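Chapter 2
Keeping the Parts of a Meal Apart

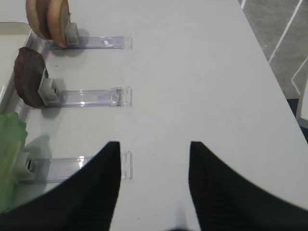 A burger is a good meal to begin with, because everybody knows what goes into it and nearly everybody has put one together badly. The bun, the patty and the lettuce are ready at different moments and spoil in different ways. If they lie together on one plate while the cook looks for the sauce, the bun takes up fat from the patty and the leaf becomes soft. In Chapter 1 we looked at the work of the cook. In this chapter we look at the place where the work is put down between two steps, which is called the assembly table.

The word "assembly" may sound too large for a sandwich. In the trade it only means the last stage of preparation, when foods that were made ready separately are brought together in a fixed order. Small cafés often do it on the same board where the onions were cut. Larger kitchens give it a table of its own, and they give each food its own place on this table.

2.1 A place for each food

When I began to teach at the Gidar catering school, my students arranged their tables according to size, with the large foods at the back. It looked tidy, but the hand had to travel forwards and back for every burger. My colleague Irfan Jafri proposed that we arrange the foods in one line, in the order of use. After one August term all the students were working in this way, and we have kept it.

The line may run from left to right or from the far side of the table to the near side. What matters is that it is the same every day. A worker who comes in at 12 for the second shift should find the bun where the first worker left it.

Foods may be laid flat in trays or stood on edge in holders. Trays hold more and are easy to fill. A holder keeps one food upright, so that it can be taken by its two faces without touching the foods beside it. It also shows at once when a place is empty. Its weak point is the soft food: a lettuce leaf bends, and a clip that is right for a patty may be too strong for it.

2.2 The surface

Choose a pale surface if you can. Crumbs, drops of fat and small pieces of leaf are seen easily on it, and so they are wiped away in time. A dark surface looks clean for longer than it is clean.

Leave free space on one side of the line. Beginners usually fill the whole table and then have no room to build the burger. In the Fimton canteen, where we will follow the work in section 2.5, the cooks serve 173 burgers on an ordinary lunch and 200 on a busy one, and the free part of their table is wider than the part with food on it.

Words to learn in this chapter

assembly: bringing prepared foods together in a fixed order
holder: a support which keeps one food in its place
line: the row of foods, in order of use
cut face: the inner side of a sliced bun

Before you read on

Draw the table or counter where you prepare food at home. Mark where each food stands when you make a sandwich, and draw the path of your hand with a pencil. Keep the drawing, as you will need it again in section 2.4.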